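# Covered display trays for the staff café counter - comments invited
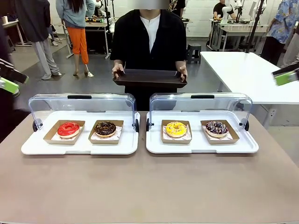 *Two covered trays at the Rodley counter, with glazed donuts in lined paper boats.*

**rgilchrist_catering**
Colleagues are invited to comment on the proposed counter arrangement before it is extended to the Hepburn building. Each tray has a clear hinged cover with a black handle along the top edge. The proposal is two donuts per tray, each in its own boat, replenished from the kitchen every 20 minutes during the morning break.
Rhys Gilchrist, Catering Services

**hepburn_frontdesk**
Two per tray is too few for this building. We served 18 people in the first 7 minutes of the March open morning. Please consider three per tray.

**m_altent**
I would not support three. The boats need space between them so that a customer can lift one without touching the next. The red glaze and the dark chocolate with sprinkles are easy to tell apart as they are now.

**hepburn_frontdesk**
Noted, but a queue forms while the trays are refilled. A third tray would also be acceptable - our counter has the width.

**venidel_stores**
Stores holds 400 kraft boats and the white patterned liners to match. No spare covers are held at present.

**rgilchrist_catering**
Thank you. Spacing will remain at two per tray. I will request a quotation for a third tray and cover for Hepburn and post the figure in this thread. Comments on labels for the yellow and purple-brown glazes are still welcome.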